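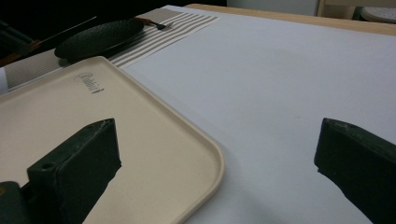
Figure 3. A white surface of the kind discussed in Section 4.2.

4.2 How people talk about white

We had expected white to be the dull part of this study, and we owe it an apology. When we first sat down with the households in Insaurralde and asked them to tell us, in their own words, what color their kitchens and worktops were, white was the answer we got more often than any other, and for a while we simply wrote it down and moved on to the greens and the blues, where we thought the interesting disagreements would be. It was Aurelia Bucur, reading back through the first 40 interviews on a long train ride, who saw how seldom the word was left to stand by itself. People said milk white, hospital white, old white, my mother's white. One man in Vukden spent most of an hour explaining why the white of his hallway was a kind one and the white of his bathroom was not.

We therefore went back to the full set of 2098 remarks and pulled out every one in which white was mentioned. Two of us sorted these by hand, first apart and then together over a good deal of coffee, and where we could not agree we let both readings stand. The sorting was slow — slower than we had promised our patient colleagues at Prakico — but it gave us a much better feel for the material than a word list could have done.

Most of the added words had to do with memory or with cleaning, and fairly few with shade as a paint maker would understand it. Speakers who had moved from Gramik as adults leaned toward words for food, while those who had grown up in town preferred words for rooms and buildings. We would not want to make too much of this, as the two groups also differed in age, a matter we take up again in Section 5 with the interviews from September.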